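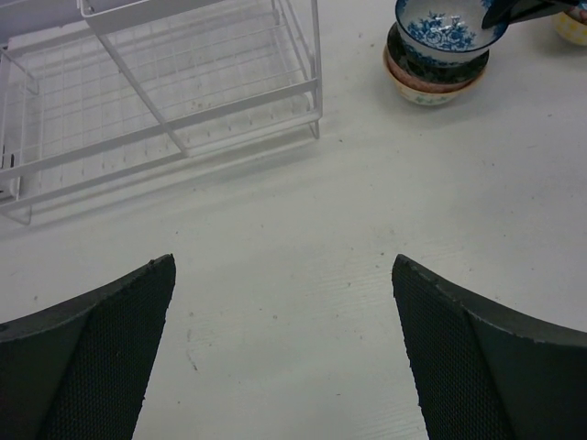 Nabil Zein wrote back to ask why the rules have to sit in the README at all when there is already a lab handbook. Because people download the data and never see the handbook, and then they write to us. So the rules go here, short version, and the handbook can catch up.

Home Data Rules Changes Contact

Polell Dishes, data card and recording rules

Status: working draft, November 2018. Replaces the Estico notes, which please delete if you still have them.

What's in it
Two-arm tabletop episodes with household dishes: bowls, plates, a white wire rack. Wrist views and a fixed view. 1269 episodes in all, 215 of them held back for testing. Don't train on the 215. Don't look at them to choose settings either, we can't stop you but it makes your numbers useless to everyone else.

Rules for recording
Written for operators, useful to readers who wonder why the data looks like it does.

1. Clear zone. Hands out of the walled area before the arms are enabled. No reaching in to straighten a bowl. Stop, disable, straighten, start a new episode.

2. One person on the stop button, one on the controls. Same person can't do both. If there's only one of you, do labelling that day.

3. Grippers open at the start and at the end. An episode that ends with a dish still held gets the flag "held" and stays in.

4. Crumbs, specks and scuffs on the tabletop are left alone during a session. Clean at the end of the day, note it in the log. Cleaning half way through gives you a background that changes for no reason and somebody will learn from it.

5. Cables: walk the full run by eye before the first episode, wrist to base. Enough slack for full reach, not enough to get under the hand. Clips missing = no recording.

6. Worn fingertips. Keep using them until the pad lifts, then change both fingers of the hand together. Write the change in the log with the episode number. Pads changed one side only was the biggest mess in the Estico set.

7. Failed episodes are kept. Drops, misses, dishes put in crooked, all of it. Label them. An operator who deletes failures is making the robot look better than it is, and we had to throw out a whole week in January for exactly this.

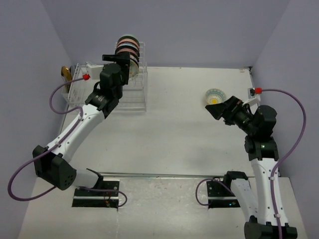
Fixed view. Dishes on edge in the rack, one patterned bowl on the right side of the table.

Labels
success / partial / fail / held / stopped. "Partial" means at least one dish ended up where it should and the rest didnt. "Stopped" is a human stop and needs a reason in the notes field, even just "noise". Blank reasons get sent back.

Both labellers see the fixed view first, wrist views after. If they disagree the episode goes to a third person. No talking it over beforehand.

Timing
Views are matched by timestamp. Any episode with a gap over 400 ms in any view is dropped from the release and listed in dropped.txt. Do not fill gaps by copying frames. Roy's old loader did this silently, use the new one.

Known problems
- Glossy glazes reflect the lights, depth is poor on them
- Dishes standing in the rack hide each other in the fixed view
- Early logs use "left" for operator's left, later ones for the left of the fixed view. Converted where we could, see notes
- Bowl names are inconsistant, "small patterned" covers more than one bowl

Using it
Research and teaching fine. If you report a success rate, say how many trials and whether "partial" counted. Don't use this set as evidence that anything is safe near people, nothing in it tests that.

Changes to the rules: open an issue, one rule per issue, with what went wrong. Edits without a reason get closed.

Related
Ploteck drawer set, data card
Estico to Polell label conversion
Loader notes (Roy)
Operator checklist, one page
dropped.txt

Contact: open an issue or write to the Polell data desk | © Polell | Back to top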